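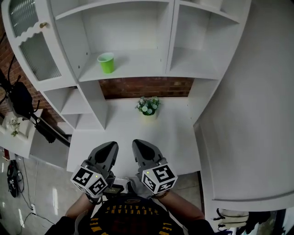 ## The Green Cup

My aunt left me the flat in Cirnville in December, along with a debt of 313 to the coal people and one instruction, written on the back of a Backlund's receipt: *Leave the green cup where it is.*

So I did. For a fortnight I was very good about it! I dusted round it, I watered the two little plants, I wiped down the white counter every night, and the cup stayed on its shelf in that big white unit of hers, the one with the fancy scalloped door and the frosted glass. It was only plastic. Bright lime, the sort you get at a seaside kiosk with squash in it. She'd owned proper crystal once (sold, all of it, the winter the roof went) and yet there was the cup, with a whole cubby to itself.

I should say that I'm not a patient person. I read the last page first. I shake presents. Two weeks of somebody else's cup was a lot for me.

On the Thursday I came in from the late shift at Zisora, where I fold napkins for a living, and put the kettle on and found that every mug I'd brought with me was in the sink. All of them. I could have washed one. I stood there with the tea bag in my hand, looking at the bricks behind the counter, then a bit higher up, then at the cup, and I thought, well, she's dead, and I'm thirsty.

You don't put tea in a plastic cup, I know that. I had milk instead.

It tasted of milk. Nothing fell down. I rinsed the cup, dried it on my sleeve and put it back, and as I did I felt something shift under the shelf, a tiny give, like a loose tooth. I took the cup off again. Up came the shelf, by a hair. On again, and down it went.

I must have done that a dozen times, grinning like a fool, before it occurred to me to look underneath. I got the step stool and a torch and lay my cheek against the board, and tucked into the crack was an envelope, gone soft with age. It had a train ticket in it, Cirnville to Sukska, single, never clipped. Platform 2, quarter past six in the evening. There was a photograph as well, of my aunt at perhaps twenty, laughing on a beach with her hair all over her face and a cup in her hand. The picture was black and white, so I can't swear to the colour, but I'd put money on it.

Whoever had taken it had got their shadow in, long and thin across the sand, with a hat on.

She never went to Sukska. She used to say it was all mud and herring and she couldn't think why people bothered. She said it a lot, now that I come to think of it, and usually when no one had mentioned the place.

I put the envelope back in its crack and the cup back on top, a little to the left, the way she'd had it. Then I washed a mug after all and had my tea, and sat up far too late with the timetable from the kitchen drawer, which was fourteen years out of date.

In the morning I rang the station. They still run the quarter past six, only it goes from a different platform now, and you have to change.

I asked the man how much for a single. Then I said no, hang on, make it a return, I've got plants.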